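Cahier d'atelier, bras de table, juillet
Entrée reprise vers 22 h, après le départ de Khalil

Repris le serrage depuis le début. La semaine dernière Ye-seo trouvait que « ça tenait » ; je voudrais bien savoir ce que ça veut dire. Tenir pendant deux secondes au-dessus du tissu, ce n'est pas tenir. J'ai donc relu le journal du contrôleur (3 707 lignes, dont une bonne moitié de messages de température parfaitement inutiles) avant de toucher à quoi que ce soit.

Ce que j'y vois : le courant du moteur de pince monte, plafonne, puis le programme déclare la prise réussie. Aucune vérification après. Ruba dit que c'est suffisant pour un premier jet. Moi je dis qu'un doigt coincé contre la table donnerait exactement la même courbe et le même « OK » à l'écran. Elle n'a pas répondu, elle est allée chercher du café.

Changé ce soir : seuil de courant abaissé de 10 %, délai de fermeture inchangé, approche par le côté droit. Les patins en silicone commandés chez Heranell ne sont toujours pas montés, l'adhésif fourni ne colle pas sur nos doigts noirs. À voir avec Ifeanyi, qui a un reste de colle contact.

Pour les objets, on garde le mélange mou et rigide : bouteille couchée, cube de mousse, balle de tennis, poulet en caoutchouc, paquet plastique blanc et mauve, boîte de biscuits. Le poulet reste le cas que je redoute, il n'a pas deux fois la même forme. 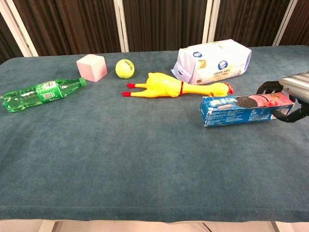 Page modifiée pour la dernière fois en juillet, à 23 h 12

Prise par l'extrémité droite de la boîte de biscuits, un doigt par-dessus et derrière, l'autre par-dessous. Sur le papier c'est la prise prévue. Dans les faits je n'aime pas ça : on saisit très loin du milieu, donc tout le poids fait levier, et le carton n'est pas une matière sérieuse pour régler un seuil. Il s'écrase un peu et le courant change sans que rien d'autre ait changé.

Kanako propose de viser le centre de la face longue. D'accord sur le principe, mais il faut alors ouvrir plus grand et le paquet blanc est juste derrière. Soit on espace les objets, soit on accepte de bousculer le voisin. J'espacerais, mais alors on ne teste plus grand-chose, et Kanako le sait très bien.

Autre point que je note pour ne pas l'oublier : la nappe bleu canard. Elle peluche, et je soupçonne qu'elle freine les objets légers et nous arrange les résultats. Le cube de mousse surtout. Je voudrais refaire une série sur le plateau nu avant de croire au moindre pourcentage. Khalil est contre, à cause des reflets. On peut mettre du papier mat, il me semble.

Le module de calcul de prise de Hadine : essayé, pas convaincu. Il propose environ 60 candidats par objet et les classe avec une assurance que je ne partage pas. Le premier de la liste passait à travers la table. Gardé de côté, branche séparée.

À faire :
– une vraie vérification après fermeture (lever, attendre, relire l'écart entre les doigts)
– filtrer les messages de température dans le journal
– patins : colle d'Ifeanyi, sinon vis
– retrouver la clé de 2,5, encore partie dans la caisse de Ye-seo

Ne pas retoucher au seuil d'ici là, même si ça démange.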